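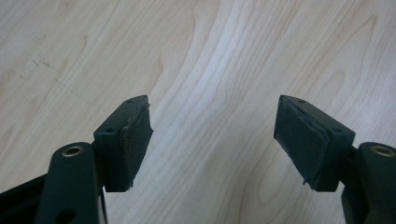
Wanted: a part-time writer for my business newsletter

I'm Sharon Mollel and I write Plernley, a weekly email on what became of the early web firms: who bought them, who went bust, who's still quietly selling domain names. It has 658 paying readers now and I can't keep up!

I need someone for 13 hours a week from May, mostly reading old annual reports (dull, but I love them) and turning them into short, clear pieces. You don't need a finance degree. You do need to know your way round a balance sheet, or be willing to learn fast.

Work from home, hours to suit. Send me two things you've written and a line on a dot-com you miss. Kanini Shemweta will ring you to fix up a chat.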